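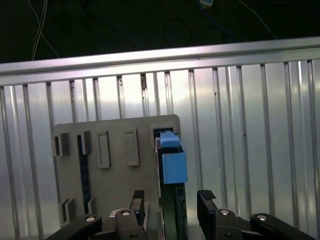 Gray plastic mounting plate, corrugated metal panel and aluminum rail.

Bremlow Corrugated Panel: Frequently Asked Questions

Ordering and specification

What gauge is the panel?
Standard Bremlow panel is 26 gauge steel. Heavier gauges are rolled to order at the Bratthorpe plant and carry a longer lead time. Lighter gauges were dropped from the catalog and remaining stock is sold as seconds, without warranty.

What finishes are available?
Bare metallic-coated, clear acrylic over metallic coating, and painted. Painted panel is finished on the exposed face and primed on the back. If both faces will be visible, order two-side paint and mark the order "2S". Painted panel from different coil lots can differ slightly in shade. Order all panels for one wall on one ticket.

Is there a minimum order?
The minimum is 6 panels per profile and finish. Trim and fasteners have no minimum when shipped with panels.

How do I calculate the number of panels for a wall?
Divide the wall length by the coverage width, not the overall width, and round up. Coverage width is printed on the profile sheet and already allows for one rib of side lap. If the wall will take wind-driven rain, use the two-rib coverage figure on the second line of the table. Do not subtract for doors under standard width.

Can panels be cut to length at the plant?
Yes. Give lengths to the nearest eighth of an inch on the cut list. Cut lists received after the order is released go to the next production run.

Storage and handling

How long can bundled panels be left outside?
Bundles should be unpacked or moved under cover on the day of delivery. Water held between nested sheets cannot dry and will leave a white or dark stain on the coating. Where outdoor storage can't be avoided, raise one end of the bundle so that it drains, open the wrap at both ends, and cover with a loose tarp. Plastic sheet drawn tight over the bundle is worse than no cover.

There are white stains on the new panels. Is this a defect?
Light white staining is storage stain. It affects appearance and normally stops once the sheets are separated and dry. Brush with a stiff nylon brush and clean water. Staining with a rough or pitted surface means the coating has been consumed, and the panel should be set aside and reported before installation. Claims for storage stain are accepted only when noted on the delivery ticket.

Can I walk on the panels?
Not on wall panel. Roof panel may be walked on after it is fastened, in the flats, directly over purlins, in soft-soled shoes.

Installation

What is the maximum spacing between supports?
See the load table for the profile and gauge. Interior liner use, with no wind load, is covered by the last column. We do not publish spacing for panels used as shear bracing. That is a job for the engineer of record.

Do ribs have to run vertically?
No. Horizontal installation is permitted on walls. Start at the bottom and lap each sheet over the one below. Horizontal ribs hold dust and water, so allow for cleaning, and use closure strips at every vertical joint. Load table values assume supports at right angles to the ribs in both cases.

Should screws go in the rib or the flat?
Walls: in the flat, against the support. Roofs: follow the drawing for the profile, as this differs between them. Side lap screws always go through the top of the rib. Tighten until the washer just bulges past the edge of its metal cap. A washer that has spun or split should be replaced at once.

What tool should be used for cutting on site?
Use shears or a nibbler. Abrasive discs throw hot particles that embed in the finish and rust within days, and they burn back the coating at the cut. Damage caused by abrasive cutting is excluded from the warranty. Clear all filings from the panel at the end of each shift, including those from drilling.

Can the panel touch other metals?
Aluminum trim and framing are acceptable in dry interiors. Outdoors, or anywhere that condensation is expected, place a nonconductive tape or pad between aluminum and steel. Copper must not touch the panel, and runoff from copper pipe or flashing must not cross it. Stainless screws may be used in small numbers in mild locations.

Can I put it directly on treated lumber?
Use a barrier membrane between the two. The copper compounds in current treatments attack zinc coatings.

What sealant is compatible?
Neutral-cure silicone, butyl tape, or Flusix lap sealant. Acid-cure silicone, which smells of vinegar, should not be used on bare or coated steel. Flusix lap sealant must be applied to a dry surface and is not paintable.

Maintenance

How often should exterior panels be washed?
Once a year in most locations, preferably in April after road salt season. Areas that rain does not reach, such as the wall under an eave, need washing more often than exposed areas. Use a mild detergent and a soft brush, working from the bottom up, and rinse from the top down. Keep pressure washers at or below 700 psi and do not point the jet up into laps.

Can scratches be touched up?
Yes, with the air-dry paint supplied for the color. Use the smallest brush that will cover the mark. Air-dry paint weathers differently from factory finish, and large touched-up areas will become visible. Spray cans are not recommended.

Interior panels are noisy in wind or when the heating comes on. What causes this?
Usually thermal movement against tight fasteners, or a side lap with missing screws. Check the laps first. Foam tape on the supports reduces drumming but must be fitted before the panels.

Warranty and returns

How long is the finish warranty?
It depends on the finish. Clear acrylic carries 5 years, interior use only. Bare metallic-coated panel has no finish warranty. Terms for painted panel are printed on the certificate for the color ordered.

Who handles claims?
Panels bought through Mac Carthaigh are handled by the Mac Carthaigh branch that issued the invoice. Direct orders go to the Bratthorpe office. In either case supply the coil number, which is inkjetted on the back of each sheet near one end.

Can unused panels be returned?
Stock lengths in full bundles, with wrap intact, can be returned less freight and a restocking charge. Cut lengths and two-side paint cannot.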